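3.2 The tubing job and who does it now

When I first turned up at Gakau's packing shop in Nusholm, the thing everybody wanted to talk about was tubes. Shuttlecocks go into cardboard tubes, cork end first, and for years that was the job you were given in your first week and then sort of never escaped (one packer told me she could do it asleep, and probably had). I did a Monday on it myself and my thumbs were wrecked by lunch!

So the tubing cell was an easy sell. The arm brings the shuttlecock over the mouth of the tube, cork down, and the packers teach it the motion on a bench papered in brown kraft and marked off in blue tape. Of the 19 people I interviewed, 14 came from the tubing line, and all of them had spent at least one shift at that bench.

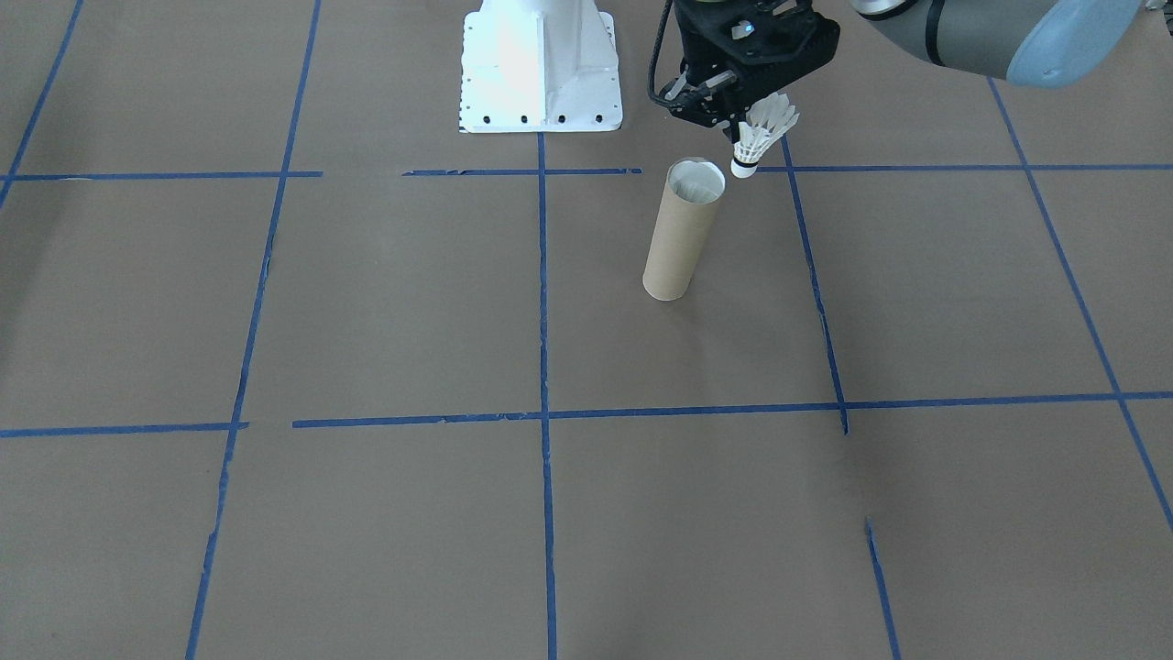
3.3 Learning to look after it

What surprised me was how quickly the talk moved on to the grid. Packers call the squares "rooms", as in "put the tube in the middle room", and they'll happily argue over which room is best. Ingegerd Moen, who has run the line longer than anyone, keeps a notebook of the placements she likes, and by May the newer staff were copying from it. That notebook isn't in any of the Justov training material, and I think it should be.

The feathers are the other big topic. By hand you feel a skirt catch on the rim and you ease off without thinking. At the bench you have to watch for it, and several people said they went home with tired eyes where they used to have sore hands. I logged 193 stoppages over the study, and 53 of them were called by a packer before the cell had flagged anything.

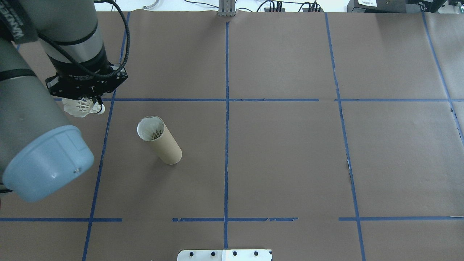 Figure 2. One shuttlecock in the tube and another in the gripper, at the taped bench.

Pay came up too, of course. The supervisors at Mosquera, the sister site, had put bench work on a higher grade, and word of that got to Nusholm before I did. Here it was still paid as packing. People weren't furious about it, but they'd clearly done the sums, and when I asked what the cell had changed, a fair few started with that and only got to their thumbs later on.

Then there's the tape, which I'd never have thought to ask about. It frays and the edges lift, 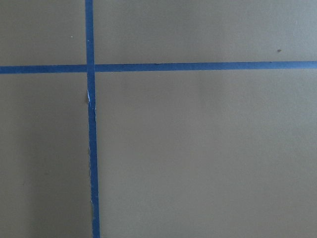 and whoever is on the bench ends up deciding whether a strip gets patched or pulled up and laid again. No job sheet covers it. Two packers described it to me as housekeeping, and Ingegerd called it the only part of the day where she still works with her hands. I've coded it as maintenance, along with wiping down and swapping paper, and I come back to the grading question in section 4.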